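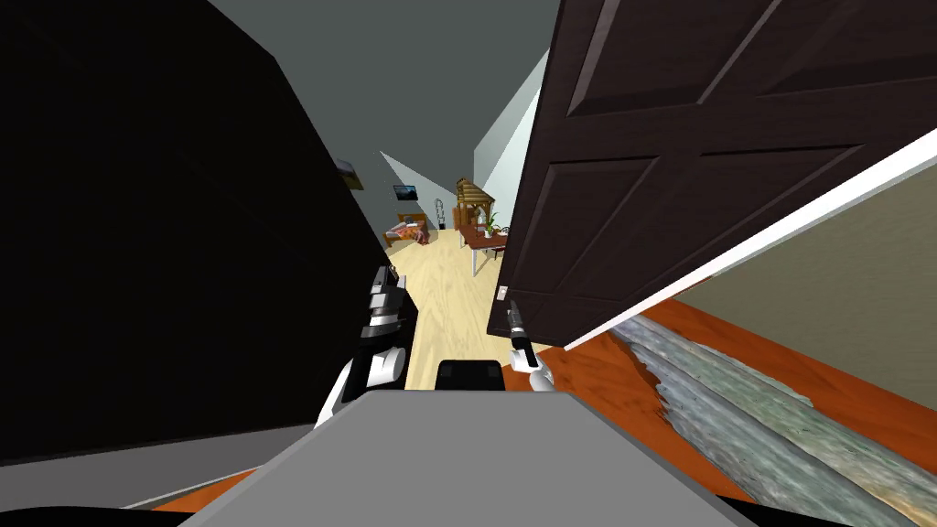
*图一:仿真环境,过门,机身在门口,两侧夹爪朝前。*

各位好:

回复上一封关于过门样本的邮件。原文引在下面,我逐条答。

> 三月那批过门样本,我这边训练时用不上多少。两个问题:一是门的开度没有记录,二是画面倾斜的片段有没有单独标出来?另外 Sterkport 场景里门后的房间要不要换布置?

先说数量。Plokex 上现在有 26 段过门的示范,全部在同一套住宅场景里采的,门都是向机器人这一侧打开。碰到门板的有 4 段,我没有删,标签写的是 contact,训练时请自行决定是否过滤。

开度的问题是我漏了。导出脚本只写了底盘位姿和两臂关节角,没有写门轴角度。仿真日志里有这个值,可以补,不用重采。补完以后字段名叫 `door_angle`,单位是度。

倾斜的片段目前没有单独标。头部视角歪得厉害时,墙角线和门边都是斜的,旧的检测模块会把门边白条当成墙线。我的意见是保留这类片段,加一个 `tilt` 字段,别在预处理里转正,夹爪的位置是按原始画面对齐的。 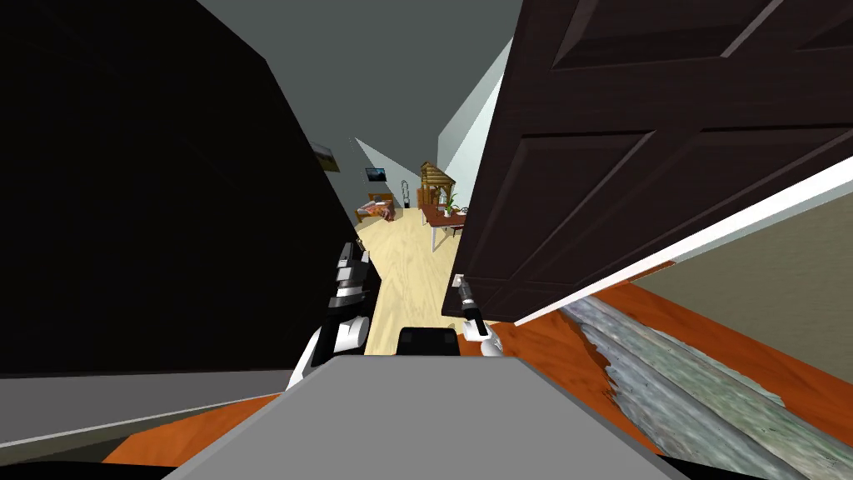

*图二:同一处门口,右侧夹爪在门板下角的下方。*

类似图二这样的画面,左边大半是暗墙,能看到通道的只有中间一条。标注时请按下面的规则:

- 可通行区域只标浅色木地板,门板下面那片橙棕色地板不算;
- 机身灰色顶面和两只夹爪一律标 self,不要标成障碍物;
- 远处的桌子、盆栽和挂画不用标。

房间布置先不换。等 Tehrani 那组基线跑完再说,现在换了两批数据没法比。Prulov 的导入工具每段上限是 700 帧,超长的请在进门前切开,别切在门框中间。

还缺 2 类样本:门半开时先用手臂推门再通过的,还有中途退回重来的。能采的请直接回信报一下,免得重复。

2018年9月21日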